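Gostadel opens its hand-held gripper kit to small workshops

Penness firm will lend out the tool and teach the robot from what comes back 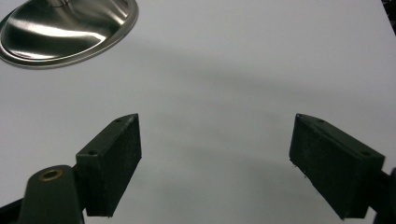 A kit you can carry to the table

People who have been following the little company Gostadel since it set up shop in Penness will be glad to hear that its hand-held gripper kit, until now passed around among a few friendly kitchens and repair benches, is going on general offer in March. Any small business in town can ask for one, and so can households, provided they have a table and a bit of patience to spare.

The idea is a simple one, and rather a nice one too. You hold the gripper in your hand and do an ordinary job with it, picking things up and setting them down the way you would on any working day, while a camera on the tool records what it sees. The recordings go back to Gostadel, where they are used to teach a robot arm the same job. The fingers on the tool are two black blocks with dark, slightly fuzzy pads on their inner faces, screwed on from the top, and the company says a worn pair can be changed at home with the small screwdriver in the box.

Giorgia De Luca, who runs the lending side (and who answered the phone herself when we called, with a kettle going in the background), told us that the questions she hears most are about shiny things. "Everybody wants to know if it can manage their good steel," she said. "Well, bring it out! Polished metal is hard for a camera, with all those reflections, so we are always happy when somebody has a piece of it and a plain white table to put it on."

What borrowers get

The standard loan runs for 2 weeks and can be extended once if no one else is waiting. In the case are the gripper, a charger, spare finger pads and a printed guide that Gostadel has rewritten since the first trials, when several borrowers said the old one was all arrows and hardly any words. There is a refundable deposit of $100, and workshops that send back a full set of recordings will have an arm brought round for a demonstration, at no charge, later in the spring.

Settimio Rinaldi, whose tableware repair shop, Nguyen-Tran, sits just off the market square in Flimham, had one of the trial kits over the winter and speaks of it fondly, though not without a grumble or two. He liked the feel of it and found that his wrist got used to the weight after the first afternoon. What he would change is the handle, a touch wide for smaller hands, and he would like a longer strap. His apprentice, he admits, was far quicker with it than he was, and has been reminding him of this ever since.

De Luca says a narrower handle is on the way, though she would rather not promise a month for it. In the meantime there are 5 kits to go round in Penness and 3 set aside for Flimham, and requests will be taken in the order they arrive. Forms are at the Gostadel front desk, open until 5 in the afternoon, and De Luca is happy to let visitors try the gripper for themselves while they fill one in.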